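Grorner G2 Hand-Held Gripper Kit

Two-finger gripper for shared workshops and home builds. Sold as a kit, printed parts included.

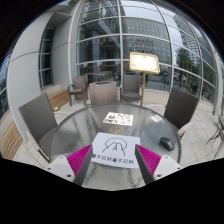
The G2 is a hand-held gripper with two mirrored fingers, built to be carried to the work and also bolted to an arm later without changing the finger geometry. The same fingers fit both bases, so grasps worked out by hand carry over to the arm. Each finger consists of a ribbed wedge, an inner pad and a mounting plate. The wedge is supplied in magenta, the pad in dark gray and the plate in white, and the color difference makes finger position easy to pick out in recorded video, even against a patterned surface such as pebbled glass. Thin, flat items like a sheet of paper on a glass tabletop are the hardest case for this class of finger and should be tried early. A computer mouse is a better first object.

Finger construction

The wedge is printed in flexible filament at 100 percent infill on the outer walls. The fine parallel ridges run diagonally and are part of the print; do not sand them off. The pad is a separate strip bonded to the inner face and is treated as a wear part. Replace it when the surface turns glossy or when a corner lifts.

The mounting plate is rigid and takes the load from the finger into the carriage. Tighten the plate screws evenly, then check that both tips meet along the full width of the pads. If they meet at one corner only, loosen the plate on that side, close the fingers gently, and retighten with the tips in contact.

Specifications

Fingers: 2, mirrored
Maximum opening: 100 mm
Length, base of plate to tip: 139 mm
Actuation: trigger (hand-held base) or servo (Asside arm base)
Fasteners supplied: 17
Pads supplied: one fitted set, one spare set

In the box

Left and right wedges
Pads, fitted
Spare pads with adhesive backing
Left and right mounting plates
Linear carriage, assembled
Hand-held base with trigger
Fastener bag
Printed drawing sheet

The camera is not included. The bracket on the hand-held base accepts the Memon wide-angle module or any board camera with the same hole spacing. With a wide lens, set the tilt so that both fingertips stay in view through the full range of travel. Dark corners are normal with this type of lens and do not need to be cropped out before calibration.

Assembly notes

Fit the plates to the carriage before fitting the wedges. The lower screws are hard to reach once the wedges are on. Flexible filament creeps under a tight screw head, so use the washers in the bag.

Run the trigger through its full travel several times before the first session. A slight click at mid-travel comes from the return spring seating. A click at full close means the carriage stop is set too far in -- back it off half a turn and try again.

Revision history

The current revision was released August 27, 2019. Kits shipped in February used a softer pad that marked smooth surfaces; the present pad fits those kits without changes. Earlier wedges are not interchangeable with the current plates.

Ordering

Kits are packed at the Judville workshop and ship flat. Pads, wedges and plates can be ordered separately. State left or right when ordering a single wedge or plate -- the parts are mirrored and will not fit the opposite side.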